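7 Sicheres Arbeiten an der Zweiarmzelle: Regeln für Übergaben von weichem Material 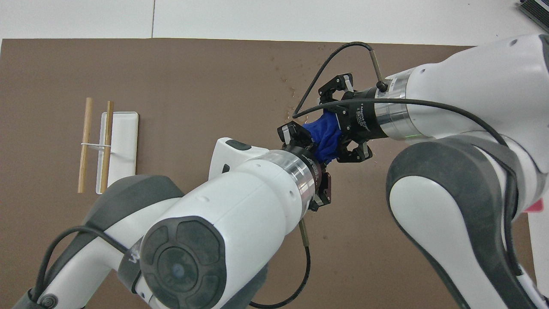 Redaktion Betriebsanleitungen, Fabbri
Autor der Abschnitte 5 bis 8, Standort Buvenberg

7.1 Geltungsbereich

Dieser Abschnitt gilt für alle Arbeiten, bei denen zwei Arme ein Tuch oder ein anderes biegsames Teil gemeinsam halten oder von einem Greifer zum anderen übergeben. Er gilt für den Einrichtbetrieb und für den Automatikbetrieb. Für starre Teile lesen Sie bitte Abschnitt 6.

Die Regeln ersetzen nicht die Risikobeurteilung des Betreibers. Wenn die Hausordnung in Ihrem Betrieb strenger ist, dann gilt die Hausordnung.

7.2 Vor dem Einschalten

1. Prüfen Sie, dass beide Arme in der Grundstellung stehen und der Not-Halt-Taster erreichbar ist. Der Taster muss von der Bedienposition ohne einen Schritt zu greifen sein.

2. Kontrollieren Sie die Kabel an beiden Handgelenken. Ein Kabel darf im Bogen hängen, aber es darf in keiner Stellung zwischen die Finger oder unter ein Gelenk kommen. Bewegen Sie dazu jeden Arm einmal langsam durch den ganzen Arbeitsbereich.

3. Kontrollieren Sie die Schrauben an den Fingern. Lose Schrauben werden sofort nachgezogen, auch wenn der Greifer noch normal schließt.

4. Reinigen Sie die Tischfläche. Krümel und kleine Reste haften am Stoff und gelangen so in die Finger.

5. Legen Sie Schalen, Stäbchen und anderes Zubehör nur an den Rand, außerhalb der Bahn von beiden Armen. Was für den laufenden Auftrag nicht gebraucht wird, kommt vom Tisch.

Hinweis: Die Prüfung nach Schritt 2 ist nach jedem Wechsel eines Greifers zu wiederholen.

7.3 Übergabe einrichten

1. Wählen Sie im Programm Ploltico die Betriebsart »Einrichten«. Die Geschwindigkeit wird damit auf 15 Prozent begrenzt. Diese Grenze darf nicht aufgehoben werden.

2. Lassen Sie den ersten Greifer das Tuch an einer Ecke oder an einer Falte fassen. Der zweite Greifer bleibt geöffnet und fährt erst danach an.

3. Fahren Sie den zweiten Greifer seitlich an den Stoff heran. Zwischen den Fingern der beiden Greifer bleiben mindestens 4 cm frei.

4. Schließen Sie den zweiten Greifer. Warten Sie auf die Meldung »Teil gehalten«, bevor Sie den ersten Greifer öffnen oder das Tuch spannen.

5. Speichern Sie die Position und wiederholen Sie den Ablauf dreimal ohne Änderung.

VORSICHT
Quetschgefahr zwischen den Greifern. Greifen Sie niemals von Hand in den Stoff, um eine Falte zu richten, solange ein Arm unter Spannung steht. Drücken Sie zuerst Halt und warten Sie auf die Freigabe der Steuerung.

VORSICHT
Eine Anzeigeleuchte am Handgelenk ist keine Sicherheitsanzeige. Ob der Arm stillgesetzt ist, lesen Sie nur am Bediengerät ab.

7.4 Abstand von Personen

Im Automatikbetrieb halten alle Personen einen Abstand von 700 mm zur Tischkante. Die Markierung am Boden muss vollständig lesbar sein und wird bei Abnutzung erneuert.

7.5 Störungen

Fehler 189 (Teil verloren): Stoff ist aus den Fingern gerutscht. Anlage anhalten, Tuch entnehmen, Fingerflächen reinigen, ab Schritt 2 in 7.3 neu beginnen.

Beide Greifer ziehen gegeneinander: Not-Halt betätigen. Die Finger nicht mit Werkzeug aufhebeln. Das Lösen erfolgt über das Menü »Diltel / Handbetrieb«, immer nur ein Greifer zur Zeit.

Tritt dieselbe Störung nach dem Neustart wieder auf, so ist die Zelle zu sperren und der Eintrag im Wartungsbuch zu machen. Das Formular finden Sie im Anhang C.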